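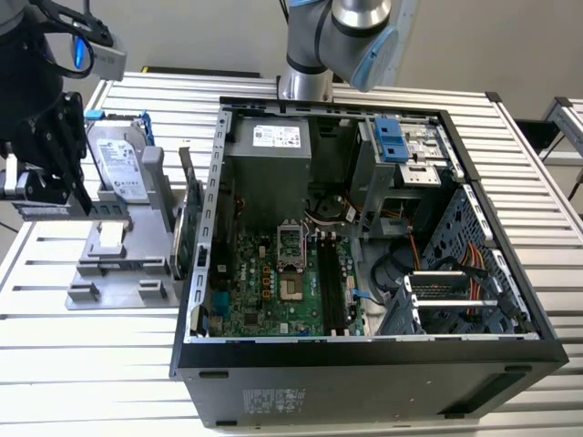
Desktop tower opened on its side, with the CPU socket empty and its metal bracket raised.

Brisholm Ring Timer 6

Round timing and judges' scoring for kickboxing, Muay Thai and boxing shows

The Ring Timer 6 runs the clock, the bell and the judges' scores for a full fight card from one ringside table. It suits club shows and regional title nights, and it can be left on the wall as a gym timer between events.

What it does

Rounds can be set from 30 seconds to 5 minutes, with rest periods set separately. The ten-second warning can be a clapper or a buzzer, or turned off. Each bout on the card holds its own settings, so juniors and pros can fight on the same night without anyone re-entering times between bouts.

Up to five judges score on wired keypads. Scores lock at the end of the rest period and go to the supervisor's screen only. Point deductions and counts are entered by the supervisor.

In the box

Control unit
Two-sided LED clock, digits readable at 45 metres
Five judge keypads with cables
Electronic bell and corner stop button
Hard carry case

The Kotar wall bracket and the Irkisent tablet scoreboard are sold separately.

Specifications

Stored bouts: 200
Power: 240 V mains, battery backup
Battery run time: 6 hours
Colour: black or red
Warranty: two years, parts and labour

Price

$2,707 including GST. Freight is extra and is quoted at checkout. Weekly hire is available for promoters within driving distance of our Marchetti Street workshop. Hire bookings for June fill early.

From a customer

"We ran fourteen bouts on it and finished on time. The old clock used to drop out whenever someone kicked the lead. I would like longer keypad cables, but the judges picked it up in a few minutes." Rutilio Bermúdez, promoter

Orders and service

Orders placed before October 7, 2026 include a spare keypad. For repairs, firmware updates or a licence key for the card editor, contact Kanchan Thakur in the service department and have your serial number ready. It is printed under the control unit.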